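Rule Nine

The kitchen standard ran to 585 clauses by the time it got to me, and I was told to cut it to something a person could read on a train.

I had never worked near a robot. I had written returns policies for Bornano, who sold shoes, and before that the safety card for a ferry. But Nollbridge wanted a code of good practice for arms that work in people's kitchens, and they wanted it by April, and the man who had been writing it had gone on leave halfway through a clause about ladles. The clause read, in full, "A ladle shall." I kept it on a card over my desk. It was the only one I agreed with.

The arms themselves were made by Dutus. Nollbridge ran them in simulated kitchens before letting them anywhere near a real one, and the rules were tested there too, one by one, with somebody watching and typing. The somebody was Razia Pirzada. She had a chair with one arm missing and a way of reading my drafts aloud that made me want to go back to ferries.

"Rule four," she read, on my first morning. "The robot shall handle food with appropriate care." She looked at me over the page. "Appropriate to whom?"

"To the food?"

"Has the food complained?"

I took the page back. By lunch, rule four said that the robot shall not close its grip on any item of food further than is needed to lift it, and shall stop if the item changes shape. Razia said that was better, and what about bread. I wrote an exemption for bread. Then came dough, which is nearly all changing shape, and then a long hour on the subject of ripe pears. We broke for coffee at four o'clock with the pears unresolved.

In the afternoon she let me sit in on vegetables. I had pictured something grander.
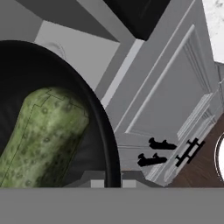
Rule four, vegetables. One cucumber, one pot.

"What does it do now?" I asked.

"What does your rule say it does?"

My rule didn't say. My rule had strong feelings about grip and none at all about what came next, so that a robot following it to the letter could stand over a pot until the house was sold. I wrote rule five on the spot, about finishing. Razia wanted to know how the robot would tell that it had finished. I wrote rule six.

This was how the thing had reached 585, of course. I'd imagined my predecessor as a fussy man with a special pen, and I began to think of him more kindly. He had only been answering questions. I went through his clauses that night and found the whole history of the job in them. Clause 212 forbade the use of a whisk as a hook. Clause 213 defined "hook." Clause 340 said that a lid was to be considered part of its pot except when it was not, and you could feel the man sitting there at his kitchen table with the light on, looking at a pot.

I got it down to 100 by throwing out everything that any decent houseguest would know. Razia put most of it back. A houseguest, she pointed out, has been somewhere else first.

Rule nine was where we fell out. Rule nine said that the robot shall not hold an object over a surface without intending to put it down. I was proud of it. It had rhythm. I'd read it to my sister over the phone and she had said it sounded like something our mother would have had stitched on a cushion.

"You can't test intending," said Razia.

"You can tell when something intends to put a thing down."

"Can you? Come and look."

She brought up pans. I pulled the other chair over and looked for a good long while, the way you look at a dog to work out whether it has eaten the sandwich. 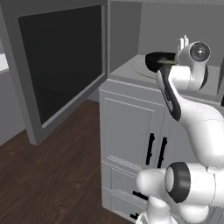

Sembiring, passing behind us with a bowl of soup, remarked that a rule ought to give a distance and a time, and that anything else was poetry and should be billed separately.

I said that a rule ought to be something a person could remember with both hands full. Sembiring said the robot would remember all of it regardless. Razia said the person was the one who would be sued. Then the soup was getting cold, and we had to stop while Sembiring ate it, standing up, over my draft.

We settled it after dark. Rule nine now has 2 parts. The first says that an object held over a work surface shall be kept no higher than the task requires, and that the task shall say how high. The second says that if the robot has been given no next step, it shall set the object down in a clear place and wait. Any engineer can check the first with a ruler. The second is my old rule in a borrowed coat — Razia knew it, and initialed the page anyway, and asked me what I meant by "clear."

I took the card down from over my desk and started on ladles.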